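Home Kitchen Laundry Shed Ask Us

Getting oil stains off a timber benchtop

Quick one, kids need picking up. Olive oil, butter, whatever. Don't scrub it first!! Pushes it further in.

Blot. Paper towel, press hard. Then bicarb, thick layer, leave it overnight. Brush off, have a look, do it agian if the mark's still there. Mine took 5 goes. Old stain though, from December.

Still there? Fine sandpaper, go with the grain, light hand. Wipe the dust off with a barely damp cloth.
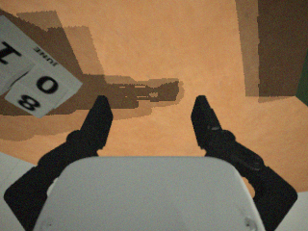
Let it dry right out before you re-oil. Thin coat, wait 13 hours or so, second coat. Lay oily rags flat outside to dry, they can catch fire scrunched up. Same goes for chopping boards but use food safe oil obvioulsy.

Comments

Jairo Quintero: Cornflour works too, if you're out of bicarb.

Snædís: what grit??

Jairo Quintero: I use 240

Contact | © Dolisden Home Tips | Back to top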